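Staff who reserve a shared room at the Keltenville building should use the steps on this page. They apply to all rooms on the Odard corridor, including the two larger rooms with tables. Desk reservations are handled separately through the Stergiou office.

## Before you book

Check the room list for the number of seats and the type of table. Requests for more than 18 people must be sent to the front office by email. A request should state the start time, the end time and the cost code of the department.

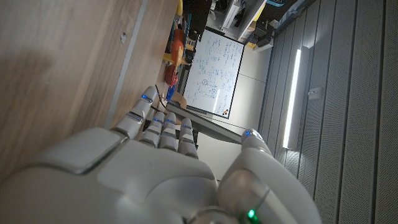
*Shared room with whiteboard and acoustic wall, Keltenville.*

## Making the reservation

1. Sign in to Oltano with your staff account.
2. Select **Rooms**, then **Keltenville**.
3. Choose a date and a time slot. Slots begin on the hour or the half hour.
4. Enter the cost code in the field marked **Charge to**.
5. Select **Confirm**. A message with the reservation number is sent to your staff address.

If the message does not arrive within one hour, do not book a second time. Open **My reservations** and check the status shown there. A status of *Held* means that the front office has yet to approve the request.
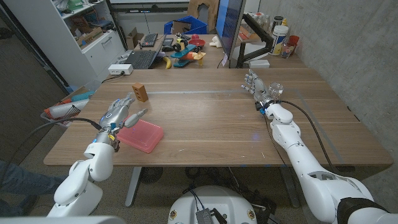 Recurring reservations may be made for up to one term. Each date in the series receives its own number, and each must be canceled on its own. Series that run past August are removed when the new calendar is loaded and must be entered again.

## Changes and cancellations

Open the reservation and select **Edit**. The start time may be changed until the evening before. After that point, call extension 910. A room that is not claimed within 30 minutes of the start time is released to other staff.

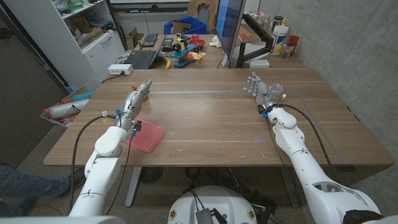 Notes left on a whiteboard may be erased after the reservation ends. Staff who need them kept should write the reservation number and the words "Please save" in the upper corner. Saved notes are kept until the next working day.

Page last revised 2024-12-27.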